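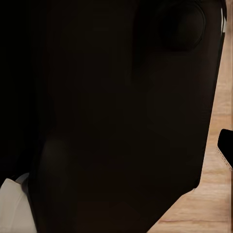

Gevton open day, 2020-03-08

The flyer promised "homes that pay you back." I have been to enough of these things to keep my hands in my pockets, but Gevton is a short drive and the coffee was free.

Gevton is the new development behind the old Barbier dairy. There will be 33 houses when it is finished. On the day, 2 were open to visitors, and the rest of the street was mud and string.

Joaquín Lucero, the sales manager, met us at the door with a folder for each family. Prices start at 388 thousand, and "start" is carrying a lot of weight there. The driveway is extra. So is the fence. When I asked what the first owners would pay in monthly fees, he said the figure was still being settled and would be ready by July. I asked who was settling it and got a second folder.

The downstairs

I will give them the layout. Living and dining share one big open space, with the stairs and hallway beyond, and the honey-colored plank floor makes it feel larger still. Whether you could hold a phone call in there while somebody else ran a blender is another matter. Noémie Rolland, who came with me and has built two houses of her own, wanted to know how thick the floor was. Joaquín said "very solid." She wrote that down with a question mark after it.

There is also the matter of furniture. A low glossy table and a pale blue sofa look fine in a room this size, but I own bookcases, and I could not work out which wall they would go on. 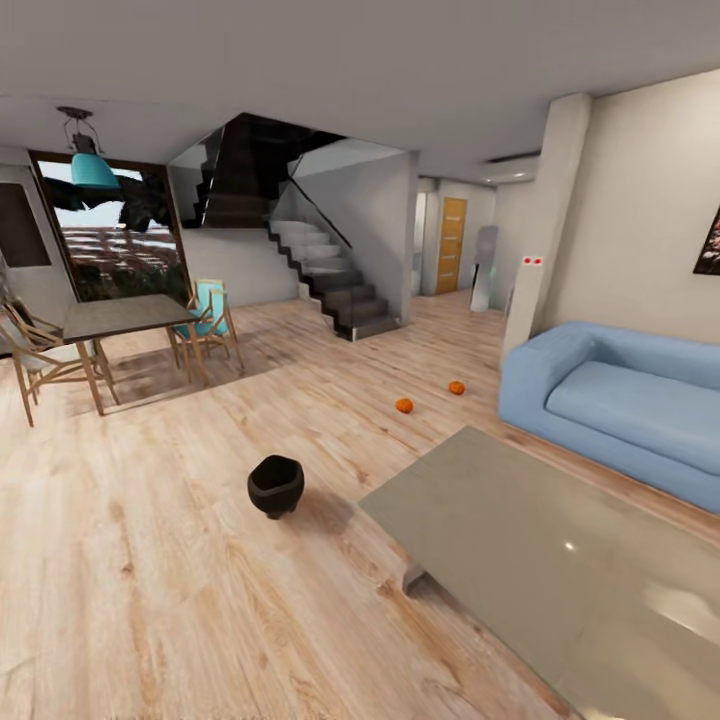

Heating and the big claim

The part about paying you back comes from the Grolter heating system. We were shown a chart with no numbers up the side. Noémie asked for a bill from a house that already has one, and was told none was available yet.

I put my name down for the July visit anyway. It doesn't commit me to anything, and I want to see that fee in writing.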